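What the till roll leaves behind

Dragica Atanasov has run the Pususa sorting room in Groltdale for 2 years, and most of what crosses her table is paper. Shops send it in mixed with bags and wrapping, and it all has to be separated before it can go anywhere.

Receipts are the main nuisance. Many are printed on coated paper, which her buyer, Bartoš, won't take — one handful can get a whole sack refused.
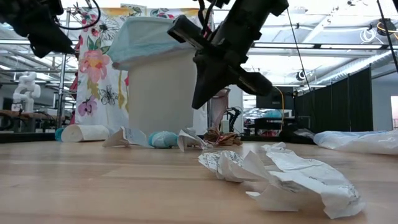

Plain sheets are easier. Crumpled or flat, they go in together, and the mill pays the same for both. Thin plastic is kept apart and baled once there is enough of it. In April the room filled 257 sacks, more than 300 if you include the ones sent back.

"People think screwing it up ruins it," says Atanasov. "It just takes up more room."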